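Trindovow Desktop Parts Set

README, last revised 20 April 2019

Contents

Trindovow is a labeled set of pictures and notes on the inside of desktop tower computers. It covers the parts a bench technician handles during a rebuild: motherboard, processor socket, memory slots, power supply, drive cages, and the cabling between them. The set holds 1003 pictures, 342 of which have part outlines. The rest carry a part list only.

Layout

pictures/ one folder per tower
outlines/ part outlines, one text file per picture
parts.txt the part names in use, one per line
notes/ bench notes, plain text

Folder names are the shelf numbers from the Plodau workshop and have no other meaning. Gaps in the numbering are towers that were never opened.

Bench setup

Towers are laid on their side with the side panel off, so that the motherboard sits flat at the bottom of the opening. Cards and coolers come out first when a socket or memory record is being made. Cables stay where they fall unless they hide the socket completely — tying them back gave results too tidy to be of use for real repair work.
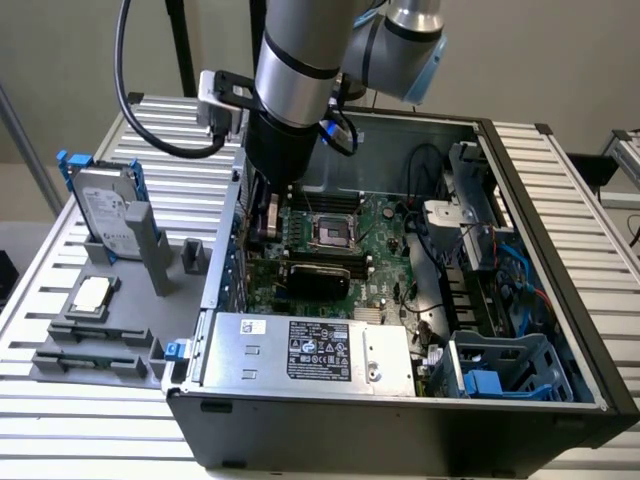

Part names follow position and function, never color. A drive cage is drive_cage whether it is bare metal or plastic, and a tower with two cages gets two entries. SATA cables are data_cable. Power leads are power_cable if both ends can be traced, otherwise cable_other. The coin cell is listed separately from the board it sits on.

Part states

socket: empty, filled, covered
memory_slot: empty, filled, unclear
psu: mounted, removed
drive_cage: empty, filled, unclear

"Unclear" is a valid state and should be used freely. Szymon Wilczyńska went through the first 400 records again in April and changed a good number of memory slots from empty to unclear where a cable or a shadow crossed the row.

The metal frame and lever around a processor socket belong to the socket outline. A heatsink on the board itself gets its own outline, board_heatsink, and must not be merged with a processor cooler.

Known problems

Power supply labels are often readable. Do not use them to identify the tower, as many supplies were swapped before the cases reached us.

Latches smaller than 10 mm have no outlines, and blue latches on plastic cages have sometimes been included in the cage and sometimes left out. This will be fixed in the next release.

Folders from the Christodoulou batch lack bench notes.

Contact

Amerley Frimpong keeps the part list. Send corrections with the folder name and the line from parts.txt.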